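Removing old dry-erase marker from a small framed whiteboard
Home & Workshop > Cleaning > Surfaces 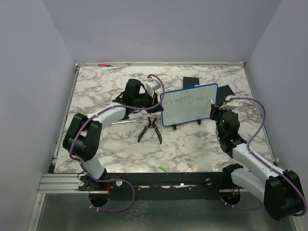
Posted by gatthorpe_bench
I use a small framed whiteboard on a bench with a marble-patterned top. Text left on it for more than a week no longer comes off with a dry eraser. A gray haze remains and the old lettering can still be read through new writing. The board is 23 inches wide. I have tried a dry microfiber cloth, then a damp one, then window cleaner. Window cleaner improved it slightly, but the next marker I used beaded up and skipped.

Two things I need to know:
1. What removes the haze without taking off the writing surface?
2. Is the same product safe on the bench top if it runs over the edge? I do not know whether the top is real stone or a printed pattern.

The markers are Flindis, the low-odor kind. Board maker unknown, no label on the back.

Posted by Seyoum
Window cleaner is part of your problem. Many of them leave a film, and the marker beads on the film. Take that off first with water and one drop of dish soap, wipe again with plain water, and dry the board fully before you judge it.

For the haze, use isopropyl alcohol, 65 percent or stronger. Procedure:

Lay the board flat on a towel.
Dampen a folded cotton cloth. Do not pour onto the board.
Wipe in one direction, top to bottom, turning to a clean part of the cloth after each pass.
Leave it 7 minutes before writing on it.

Keep the cloth away from the joint between frame and panel. On cheap boards the core is fiberboard, and liquid that gets in there swells it. A swollen edge cannot be repaired.

If lettering is still readable after two rounds, trace over it with a fresh marker and wipe while the ink is wet. The solvent in the new ink lifts the old. Low-odor markers contain less of the strong solvents, so borrow a standard one for this step.

Do not use melamine foam. It is an abrasive. It will clean the board once and every mark after that will stain faster.

On the bench top: real marble tolerates alcohol but etches with vinegar or lemon. A printed laminate usually tolerates a brief wipe, but test it at a back corner. Either way, the towel under the board solves it.

Posted by skoklow_user190
just use hand sanitizer, works fine on mine. wipe it off quick tho

Posted by Seyoum
Sanitizer does contain alcohol, but the gel types have thickeners and skin conditioners that leave a residue. If you use it, follow with soap and water or the beading will come back.

Posted by gatthorpe_bench
Soap and water fixed the skipping. Alcohol removed most of the haze in two rounds. The trace-over method cleared all but one line near the lower edge, which I think was permanent marker. Bench top tested at the back corner with no change in gloss. I am now wiping the board every Tuesday.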